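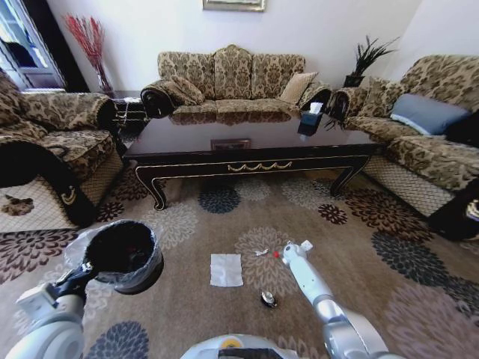
Durwood Opens Furnished Sitting Room to Visitors

2 min read

NADPORT, May 22, 2022. The Durwood residence has reopened its main sitting room following a refurnishing that began in October. The room will be available for small receptions and may be viewed by the public during regular house hours.

The work was carried out under an agreement with Kılıçarslan, a furnishings dealer, which supplied the upholstered pieces and the coffee table. The seating is covered in a damask pattern in beige, gold and brown. A three-seat sofa with a carved, scalloped back stands against the rear wall, and a second sofa is placed along the right-hand side, allowing guests to sit in conversation near the table. A matching armchair completes the arrangement.

The large tan area rug was selected after the seating had been approved. Its floral medallions, drawn in the manner of chrysanthemums, repeat the brown and beige of the upholstery and add navy blue and gray.
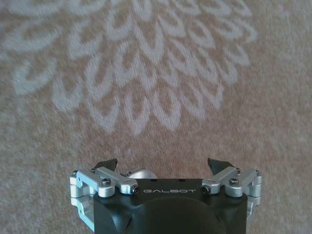

The residence had considered leaving the floor bare, as it was under the previous arrangement. Staff reported that voices carried too easily during receptions, and a rug was added to the order in the final stage of planning. It will be vacuumed after each event and turned twice a year to even out wear.

The coffee table has a glossy dark brown top and curved legs with gold trim. Visitors are asked not to place hot drinks directly on the surface. Coasters may be requested at the front desk.

Receptions in the room are limited to 40 guests, most of whom are expected to stand. Bookings must be made at least five days in advance and may last no longer than two hours. Groups that have already reserved the Hirkwood room for the summer may transfer their booking without a fee, subject to availability.

The Hirkwood room will remain in use for meetings. No changes to its furniture are planned this year.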